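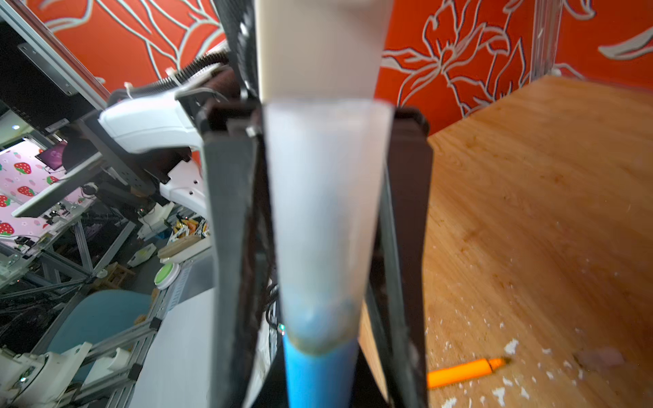 Craft table, marker side, with the cup.

How do I get dried white flecks off a wooden table without wrecking the finish?

Asked 22 March 2019 in Cleaning & Tidying

Hi all! I have a wooden tabletop, warm honey color, with markers living on it more or less full time. It has picked up a bunch of little white flecks. Some are paint, some might be paper, and a few are just crumbs (I brushed those off and they came right back, you know how it goes). There are a few darker stains in the grain too, but I can live with those.

I tried a dry cloth, then a damp one with a squirt of Brilteck. The loose bits moved around – the stuck ones didn't budge. I don't know what the finish is. I bought it used in Etalville in February and the seller had no idea either.

Also, where do you all keep your markers? I have two wire mesh baskets on rails, a long black one with dividers at the back and a small white one on the left, and everything still ends up on the table. 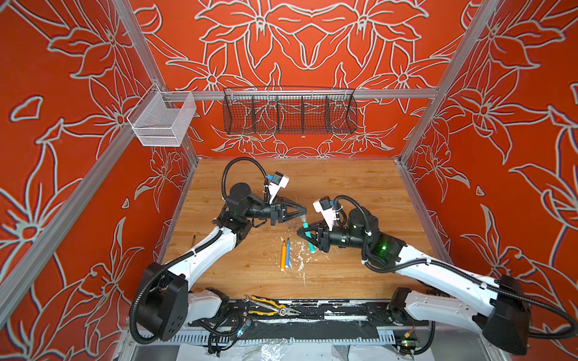

Plastic scraper, the kind for stuck-on food. Hold it nearly flat and push along the grain, never across. I did a whole desk this way in 20 minutes. If a fleck won't lift, lay a warm damp rag on it for a bit and try again. Skip the Brilteck until you know what the finish is, it left my pine shelf cloudy. Vacuum first!! Otherwise you're dragging grit all over the wood.

17 people found this helpful

Answer 2

just sand it, 500 grit, done

Answer 3

Please don't sand before you test! Put one drop of water somewhere out of sight and see if it beads up. If it does, there's probably a sealer on there and you'd be going right through it. I use an old gift card and a little Illoner soap on mine and it's fine.

For the markers, use the long basket – it already has compartments, so give them one and put a strip of cardboard in the bottom so the thin ones don't poke through the mesh.
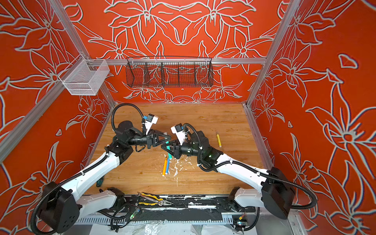

Long divided basket on the back rail, small white one over on the left.

Comment from the asker: Water beaded up, so no sanding for me. Going with the card. Would a desk mat help after that? I saw a Boonyarit one that's 16 inches deep but I kind of like looking at the wood.
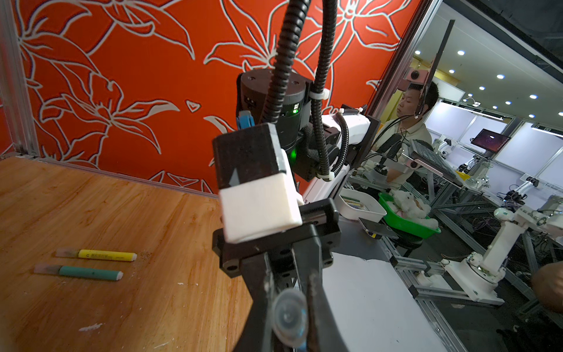
Related questions

Getting highlighter off a wooden desk
Best way to hang mesh baskets from a rail
Is it worth refinishing a used table?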